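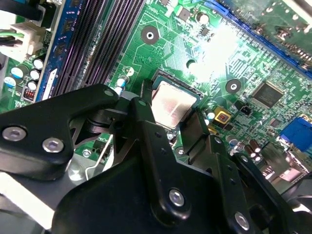
Ollton computer reuse drive returns in October, with 3000 machines in its sights

OLLTON – The Ollton Computer Reuse Drive is back for its third year, and this time it's going regional. Starting in October, households, schools and small businesses in Ollton, Brabec and Sarnunora will be able to drop off old desktop computers, keyboards, monitors and cables free of charge at any of 34 collection points.

The goal is 3000 desktops by the end of the season. Last year's drive covered Ollton alone and brought in nearly 1000, which was more than the workshop on Mill Road had shelves for. We ended up stacking monitors in the hallway and borrowing a garage two doors down. We're thrilled to have that problem again, and this year we've rented the space ahead of time!

The drive is run by Ziltivitz, a non-profit repair and reuse workshop that has been fixing up household goods in the Ollton area for years (bicycles and sewing machines first, then radios, and now computers by the truckload). Working machines are cleaned, wiped and set up with a word processor, a web browser and a few games, then passed on to families, newcomers' centres and community groups that have asked for one. Machines that can't be saved are taken apart for parts, and whatever is left over goes to a licensed metal and plastics recycler. 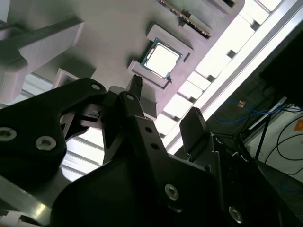
Plenty of people hang on to an old computer for years. It sits in the basement under a box of Christmas lights, it still sort of works, and throwing it in the garbage feels wrong. It is wrong, too. Older monitors contain lead, circuit boards contain metals that shouldn't end up in the ground, and a good many of these machines have years of homework and letter writing left in them. A desktop that feels slow to someone editing home movies is perfectly fine for a kid with a book report due.

What we'd love to receive:

Desktop computers, working or not, with or without a hard drive
Flat and tube monitors with the glass unbroken
Keyboards, mice and speakers
Power cords and printer cables (we never have enough power cords)
Memory, processors and other loose parts, in an anti-static bag if you have one
Original system discs and manuals

What we can't take this year:

Printers and photocopiers
Televisions
Anything with a cracked screen
Loose household batteries

Please copy any photos or files you want to keep before you bring your computer in. Every hard drive we receive is wiped in the workshop before the machine goes any further, and drives that fail the wipe are drilled and sent for scrap. If you'd feel better taking the drive out at home, go right ahead. We can fit another.

Collection points include the public libraries in all three communities, the Sarnunora fire hall, the Brabec curling rink and most elementary schools. Hours vary from one to the next, so check the list posted at your library or call the workshop before you load up the car. Residents of Ollton who can't get to a collection point may ask for a pickup, and the truck will be out on Saturdays as long as the roads are good.
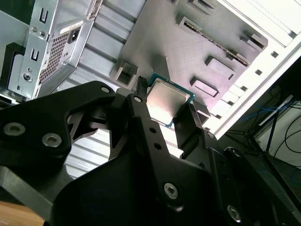
Page last changed: 2005-08-27

Community groups that would like to receive computers can apply now. The form is a single page, and paper copies are available at the front counter of the workshop. Groups that applied last year and missed out don't need to fill it in again, as their names have been carried forward to the top of the list.

New this year is a set of free evening classes for people who receive a machine and would like a hand getting started. Each course runs for 3 evenings and covers the basics: plugging everything in, saving and finding a file, sending e-mail, and keeping viruses out. Children are welcome with a parent, and there will be coffee and squares.

The workshop is also looking for helpers to sort cables, test monitors and drive the truck. No experience is needed for the cables, only patience.

For a list of collection points, application forms or class times, contact the Ziltivitz workshop, Mill Road, Ollton. Media are welcome to visit the workshop during the drive; please call ahead so we can clear you a path to the door.

- 30 -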